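Home Video Technology
Unit 4 Handout: Picture Transfers and Disc Encoding
Revised September 6, 2026

4.1 Scope

Unit 3 dealt with capture and film scanning. Unit 4 covers what happens between the finished scan and the disc. Read 4.2 through 4.4 before the lab session. The worked case throughout is the Marnis restoration set, which has two transfers of the same feature, labeled Destard and Ullow after the facilities that made them.

4.2 Aspect ratio and framing

Most features are composed for 1.85:1 or 2.39:1. A high-definition disc stores a 1920 by 1080 picture, a ratio of 1.78:1. A 1.85:1 feature can be stored with thin black bars at the top and bottom, or opened up slightly to fill the full height. Both are common. Opening up a matted film exposes image area that the camera operator did not intend to show, so check for microphones and set edges along the top.

A 2.39:1 feature uses close to 800 lines of active picture. The remaining lines are black and cost very few bits. For this reason a wide feature often encodes more easily than a 1.78:1 feature of the same length and grain level. 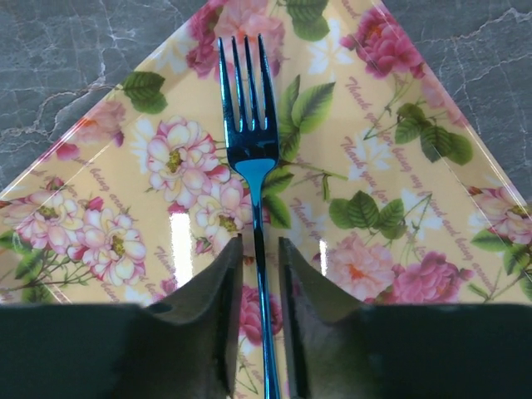 4.3 Color and black level

Disc video is stored as one luma and two chroma channels. Chroma is sampled at half resolution in both directions (4:2:0). Fine red detail against a dark background suffers first. It should be judged on a calibrated display, at normal viewing distance and again close up.

Eight-bit video places black at code 16 and white at code 235. Two errors turn up often in student work:

Levels expanded twice. Shadows crush and highlights clip. The damage cannot be undone after encoding.

Levels left unexpanded on playback. Blacks look gray. The file itself is usually fine – check the player settings before you re-encode.

The Ullow transfer has a teal bias in the midtones. The Destard transfer is closer to neutral but was graded darker, and night interiors lose shadow detail. Neither should be treated as the reference. The surviving print is faded and cannot settle the matter.

4.4 Grain and bit rate

Grain is random from one frame to the next, so the encoder cannot predict it from earlier frames. It either spends bits on it or smooths it away. Moderate noise reduction before encoding gives smaller files, and on faces it gives a waxy texture that most viewers notice in close-ups.

Variable bit rate encoding in two passes is standard. The first pass measures how hard each shot is; the second assigns bits. In the Marnis set, shot 965 (smoke, handheld) is the hardest in the feature and should be your first check for blocking. Shot 2,769 is a slow fade to black and will show banding if dither was left off.
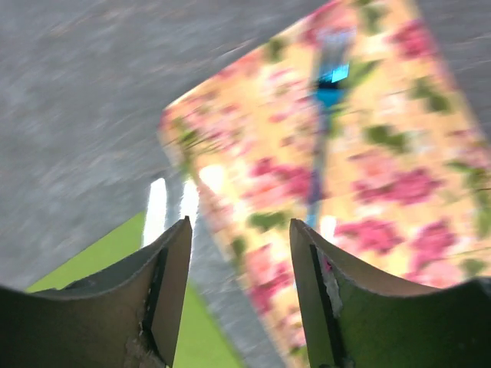
4.5 Lab exercise

Work from the Arthur server, folder "unit4". Copy the source files to a local drive before opening them.

Encode shots 965 and 2,769 from both transfers. Use the supplied settings for the first run. For the second run, turn on noise reduction at the lowest setting and change nothing else.

Record average bit rate, peak bit rate and any visible faults, with frame numbers. Screen captures must be lossless. Captures saved as JPEG will be returned, as the compression hides the faults under study.

Reports are limited to 2 pages, not counting captures. Unit 5 (audio tracks and sync) assumes that this exercise is complete.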